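Section 3: Getting the Storage Jars Ready for Use

Read this section before you put anything in the jars. It applies to the small clear jars with gray screw-on lids in the Dririrari counter set. If your set came from Zestitstead with the older flip lids, go to Section 4.

Most jar instructions say "airtight" and leave it there. We would like you to test that for yourself. A lid that feels tight in the hand can still leak at the thread, and a jar that holds dry rice without trouble may do a poor job with ground coffee. The steps below take a little time, and you only have to do all of them once for each jar.

3.1 Before you start

You will need:

A flat table or counter
A soft sponge and plain dish soap
A dry lint-free cloth
A kitchen scale that reads in single grams
Paper towels

Note: Do not use the scouring side of the sponge on the body. Clear plastic scratches easily, and the "scratch resistant" claim on a lot of kitchen plastic means very little after a month of real use.

3.2 Unpacking and checking

1. Take each jar out of its sleeve and stand it upright with the lid on.

2. Look at the line where the lid's top rim meets its side band. It should run level all the way around. A line that rises or dips on one side may mean the lid was put on crooked at packing.

3. Unscrew the lid and set it down with the flat top against the table. Run a fingertip around the thread. Small burrs can be rubbed off with a cloth. Anything sharp enough to catch the cloth is a fault, and the lid should be exchanged.

4. Hold the body up to a window and look for hairline cracks, mostly near the base. The base is thick and rounded on the inside, so it bends the light, and a bright curved streak there is usually a reflection. Turn the jar slowly. A reflection slides along as you turn; a crack stays where it is in the plastic. 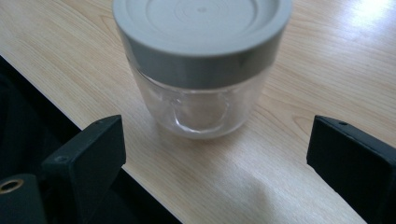 Figure 3-1. Jar with lid fitted, before filling.

5. Check that the jar stands steady. The body narrows a little toward the base, and the lid is slightly wider than the body, so a jar that rocks when empty is going to be a nuisance on a crowded shelf.

Note: The rings molded into the top of the lid do not show how tight it is. Some store listings call them a "seal indicator." They are part of the molding, and you can ignore them.

3.3 First wash

1. Wash the lid and body separately in warm water with a small amount of soap.

2. Rinse well, paying attention to the thread, where soap likes to stay.

3. Leave both parts upside down on a dry cloth overnight with the lid off.

Caution: Do not put the lid in the dishwasher. Clellero sells a lid of the same size marked dishwasher safe, and it may well be, but we have not tested it on this jar and will not replace a warped one.

3.4 Leak test

1. Put 500 grams of water in a measuring jug. Fill the jar from the jug to just under the thread. There will be water left over.

2. Dry the outside of the jar, screw the lid on until it stops, and give it no extra turn.

3. Weigh the closed jar and write the number down.

4. Lay the jar on its side on a folded paper towel for 13 minutes.

5. Stand it up, wipe the outside dry, and weigh it again.

A drop of 3 grams or less is acceptable for dry goods. We would not trust that jar with oil or syrup, whatever the packaging says. If the drop is larger, reseat the lid and repeat the test once. If it fails a second time, stop there — tightening harder will only stress the thread.

Note: Kitchen scales drift. Weigh a dry, unopened packet before and after the test. If its reading has changed too, blame the scale first.

3.5 Filling and labeling

1. Make sure the jar is fully dry. A drop of water trapped in the base is hard to spot because of the thick plastic.

2. Fill to just below the thread. Grains caught in the thread are the most common cause of a poor seal.

3. Wipe the rim and close the lid.

4. Put the label on the body. Labels on the lid seem like a good idea until two lids get swapped at the sink.

Ren paper labels (part 495) peel off cleanly if removed within a few weeks. After that, expect to soak them. We have tried the usual tricks with cooking oil and hair dryers and would skip both, the second one especially, as heat can bend the body.

Caution: Do not use these jars for hot food, for the freezer, or for anything fizzy.

3.6 Repeating the test

Repeat the leak test each January, and any time a jar has been dropped. Keep the weights from your first test inside the back cover of this guide so you have something to compare against.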